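Leka Home Bar Set: Owner's Guide
Section 4. Measuring and pouring over ice

Read this section before you serve anyone from the set. It covers the metal jigger, a stemmed glass and the ice bowl. The folding stand (part 112) and the Manon tray are covered in Section 6, and you can do without both of them for everything described here.

A word about the claims on the carton. The sleeve says the jigger is "drip-free from any angle." We have poured from it a good many times and would not say that. It drips less if you tip it in one smooth motion and stop cleanly. It drips plenty if you hesitate halfway.

4.1 Setting up

1. Clear a flat table and wipe it down. A pale tabletop makes spills easier to spot, though a clear drink on a white surface can still hide from you until your sleeve finds it.

2. Stand the glass well in from the edge, with its whole foot on the table. Don't use a coaster that is smaller than the foot.

3. Fill the bowl with ice and put it to one side of the glass. Some bartending books insist on the right side for right-handed people. We have not noticed that it matters.

4. Set the jigger down on the side away from the ice. If you lay it on its side, it can roll. Stand it up if the table is at all uneven.

Note: The Flilto ice tray sold with some sets is advertised as making "crystal clear" cubes. Results depend a great deal on your water. Cloudy cubes cool a drink just as well.

4.2 Pouring

5. Put the ice in first. A few small pieces are enough for a test pour. Lower them in with a spoon or tongs and let them slide down the side of the bowl of the glass.

6. Fill the jigger over the sink or a towel the first few times. Filling it over the glass is quicker, but whatever runs over the rim goes straight into the drink and your measure means nothing.

7. Bring the jigger directly over the glass. Tip it until the liquid leaves in a thin stream, and keep it turned down until the stream stops. 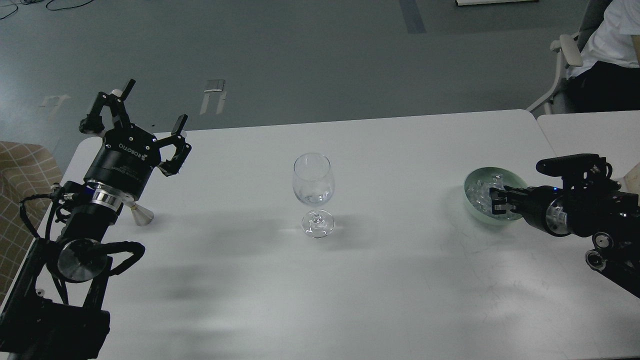
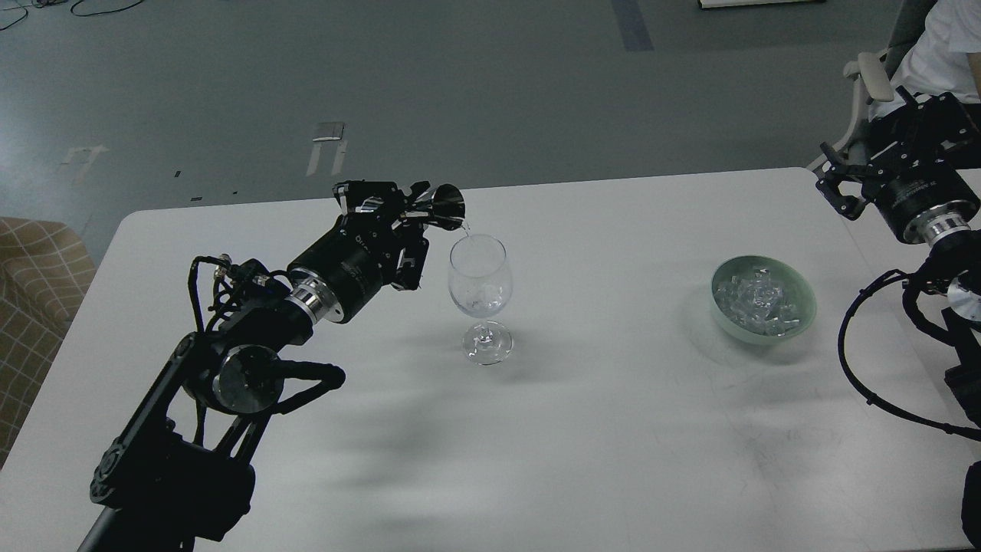

Fig. 4-1 (first) and Fig. 4-2 (second). Glass, jigger and ice bowl on the table; pouring from the jigger is shown in Fig. 4-2.

8. Wait for the last drops, then turn the jigger upright before you move it away. Most of the mess we have cleaned up came from skipping this step.

CAUTION: Do not steady the glass by pinching the stem while you pour. Thin stems snap under sideways pressure, including the ones labeled "reinforced."

CAUTION: Never scoop ice with the drinking glass. A chip in the rim is hard to see among ice cubes.

4.3 If the measure seems off

Check the jigger against a kitchen scale before blaming the recipe. The Grurkon recipe card packed with the set assumes a jigger filled to the very brim, and hardly anyone carries one that full across a table without losing some. Fill it as high as you can manage, use the same level every time, and adjust the recipe to suit your taste.

Replacement jiggers are part 1613. The polishing cloth, part 991, is optional, and a dry cotton dish towel did the same job when we compared them.

Continue to Section 5, Washing and storage, on page 18.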